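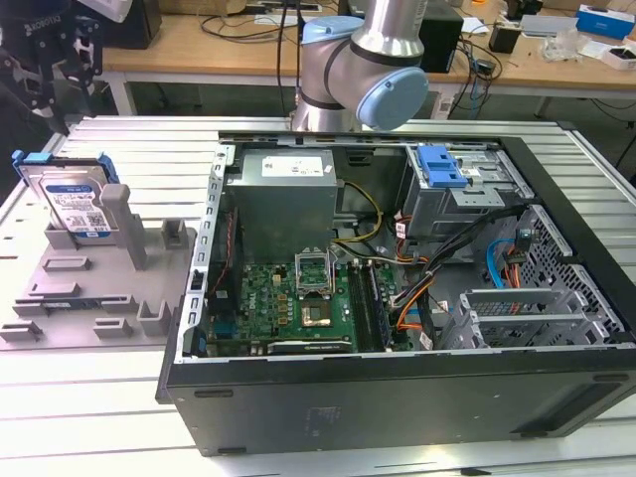

Does automating the teardown bench remove the technician's job? It removes the repeated motions and leaves the judgment, and the people who keep the judgment should be paid and scheduled for it.

I have worked in computer refurbishment long enough to distrust the usual claims from both sides. At the Kumitz site, where Stondholm handles returned office desktops, the first automated cell went live in May. The sales material from Stundix promised a throughput of 228 units per shift. Management repeated that number until it became a target, and the target was then applied to the manual benches as well. The machine did not do that. A spreadsheet did.

Consider what the job consists of. A tower goes on its side, the panel comes off, and the inside has to be read before anything is touched. The drive cage has a plastic latch that releases easily on one unit and snaps on the next. The wires from the power supply lie wherever the last person left them. An open CPU socket has exposed parts that do not forgive a careless cable. The drive goes into a fixture so that it stands at a known angle, and from there the work is regular enough for an arm.

The last step is the one that gets automated, for good reason. Pulling and placing drives 2000 times a month is hard on the wrists and dull for the mind. I do not miss it. What I object to is the accounting. Before the cell, a technician's day mixed easy units with difficult ones, and the easy ones were where you recovered. Now the arm takes the easy ones and the technician gets the exceptions: bent brackets, stripped screws, cages that someone has forced. Time per unit goes up — it has to — and the report shows a slower worker.

The Cheung line, two bays over, handled this better. Exceptions are logged under a separate code with a separate time standard. Technicians write the fixture notes and can stop the cell without asking a supervisor. Their log held 3967 entries at the last review, and a good share of the changes to the fixtures came directly from it. None of that required new hardware.

Stondholm plans to extend the cells to every bench by 2025. I have no quarrel with the date. The exception code should be in place at every bench before the arms are, and the hours spent writing notes should be counted as production time.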